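Contents Previous Next Glossary Index

Chapter 5
Floor Surfaces and Their Upkeep

A floor takes more wear than any other surface in a building. It carries foot traffic, the weight of furniture, spilled liquids and fine grit, and it is expected to keep its look for many years. This chapter deals with hard floors that have a stone pattern, whether the pattern is natural or printed. Soft coverings are treated in the next chapter.

Three terms are used throughout. The wear layer is the part of the floor that meets the shoe. The core gives the floor its stiffness. The bed is whatever lies beneath and holds the floor level. In natural stone the wear layer and the core are the same material, so a worn surface can be ground and polished again. In a printed floor the pattern sits under a clear coat, and once that coat is gone the pattern cannot be restored.

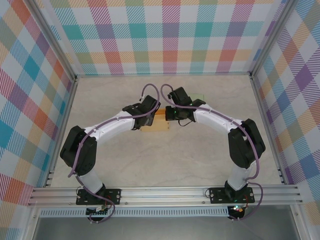
Grit is the main cause of dulling. Sand grains are harder than most clear coats and harder than marble, and each step drags them a short distance. The scratches are too fine to see one by one, but together they scatter light and the floor looks gray. In the Geddes survey, which covered 118 public rooms, the worst dulling was found within 5 feet of the outer door. Mats at the entrance reduced it more than any change in cleaning method.

Water acts more slowly. It enters at joints and at unsealed edges, and damage usually begins in the bed – well before any sign of it reaches the surface.

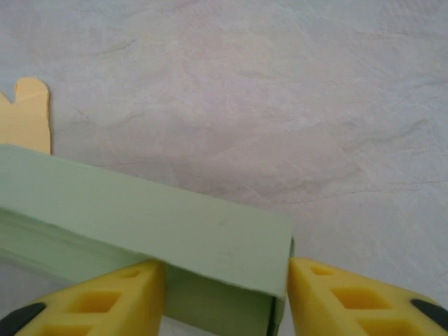 Acids form a separate case. Vinegar, lemon juice and many bathroom cleaners attack the calcium carbonate in marble and leave etched spots that no amount of washing will lift. Granite resists them far better. Section 4 sets out a drop test for telling the two apart, using the method adopted at the Gumora site.

Before reading further, the student should review the hardness table in the previous chapter.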